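Über uns

Kuipers ist eine Familienberatungsstelle mit Sitz in Gerndale. Gegenstand der Arbeit ist die Terminplanung zwischen Haushalten: Feiertage, Schulferien, Besuche bei Eltern und Schwiegereltern. Im letzten Geschäftsjahr wurden 251 Haushalte beraten, davon 167 mit Kindern im Schulalter.
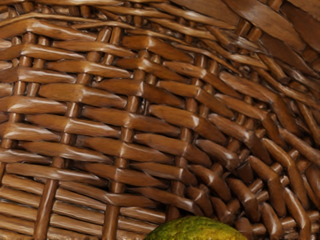
Geflochtener Korb, Nahansicht

Eine Beratung umfasst in der Regel 3 Gespräche. Im ersten werden feste Termine erfasst, im zweiten Fahrzeiten und Übernachtungen, im dritten die freien Tage - diese werden verbindlich eingetragen und nicht nachträglich vergeben. Das Ergebnis ist ein Jahresplan in Tabellenform.
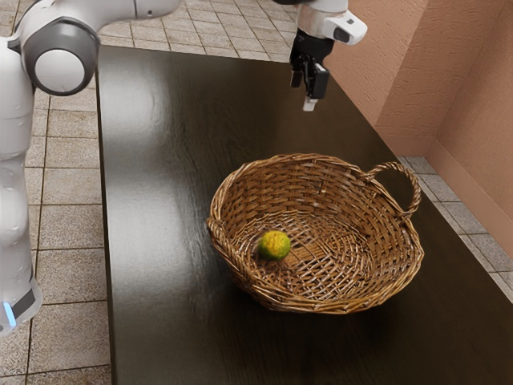
Fidville, Freitag, 4. Januar 2019

Die Zweigstelle Fidville nimmt den Betrieb auf. Zuständig ist Martti Mustonen. Sprechzeiten sind werktags ab 9 Uhr, Termine nach Vereinbarung. Haushalte aus Pistport werden bis April weiterhin von Gerndale aus betreut. 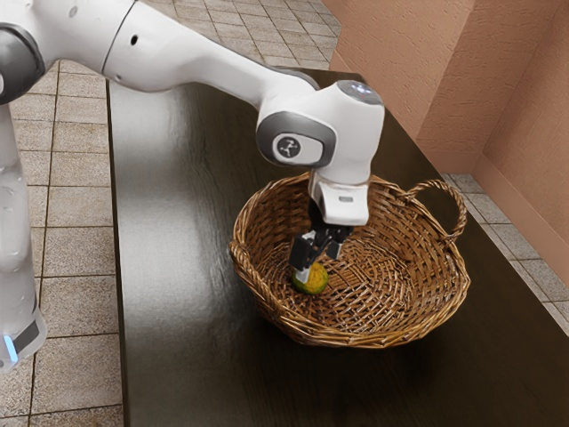
Der Plan habe vor allem die Tage nach Weihnachten entlastet, schreibt eine Familie aus Pistport; schwierig bleibe die Abstimmung mit den Großeltern, die ihre Einladungen meist erst im Dezember aussprächen. Für solche Fälle kann ein Nachtermin gebucht werden.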